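Handheld gripper demos: what are your house rules?
Forum: Data collection and teleop

kestrel_gb
Posted 9:40 pm

Hi all, long-time lurker. I look after demo recording at Hutuvier and I've been asked to write up our house rules before April, when we go from 5 operators to 16. So far it's been word of mouth and everyone has their own habits (mine included!). What I've got so far:

Wipe the lens at the start of each session.
Markers on both fingers visible before you hit record.
Change the finger pads when they start to look shiny.
Don't delete fumbles, tag them.

Where I'm stuck is shelf and cabinet work. One camp reckons you should clear everything out of the compartment except the thing you're handling. The other camp, me included, would leave a small item or two in there, so long as it's written down in the session log.

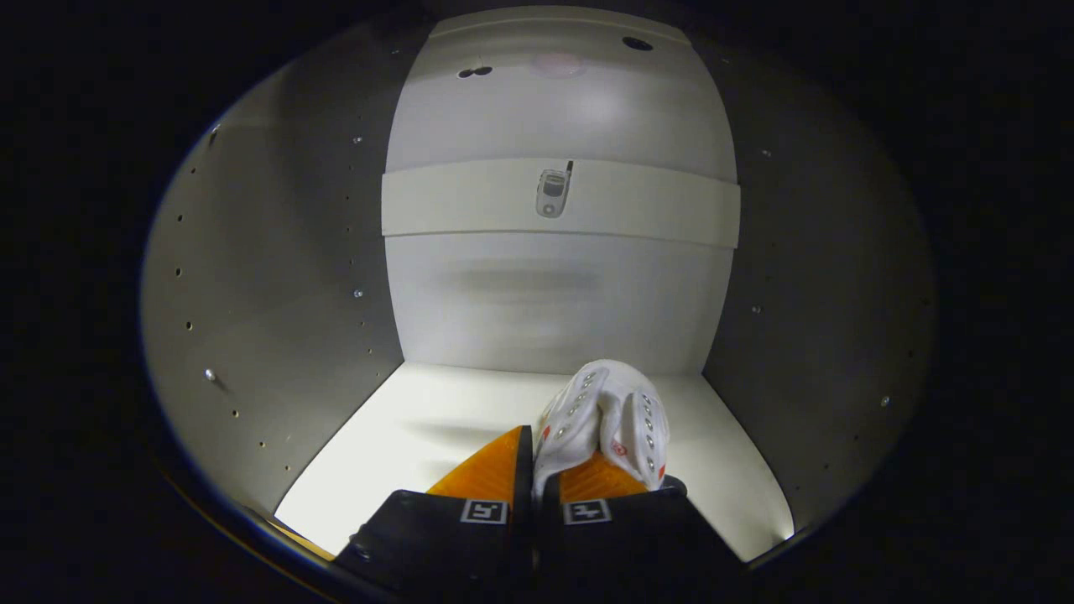
My worry with the clear-it-all rule is that you end up with 32 takes of a spotless white box and a policy that falls over the minute someone leaves their keys on the shelf. Keen to hear what others do.

Dinesh Bansal
Posted 10:05 pm

Have to disagree with you there, mate. Clear it first, get your baseline, then add clutter as its own labelled batch. We did it your way on the Alcantara job and spent 11 days sorting out which takes had what in them. "Written down in the log" sounds great until the log says "misc".

tidepool
Posted 10:12 pm

Soft stuff needs its own rule too. Gloves, cloths, anything that folds. We make people drop it and re-crumple it between takes, otherwise you get the same fold all arvo.

kestrel_gb
Posted 10:20 pm

Ooh, good one, pinching that. Dinesh, fair point about the log. What if it was a fixed list of items to tick, no free text?

Dinesh Bansal
Posted 10:31 pm

Better. Still wouldn't mix them in one batch.

Girish Srivastava
Posted 11:02 pm

I'm with kestrel on this. Our Kadham rules allow mixed batches and the tick list works fine, we just cap it at five items. The bit I'd be stricter on is lighting. White cabinets blow out really easily, so we lock exposure and do a test clip at the back of every shelf. And put your marker check at the end of the session as well as the start, grubby markers cost us a whole morning once.

tidepool
Posted 11:09 pm

+1 on the test clip. Is the Kadham doc something you can share?

Girish Srivastava
Posted 11:15 pm

I'll ask. Might have to strip a page or two out first.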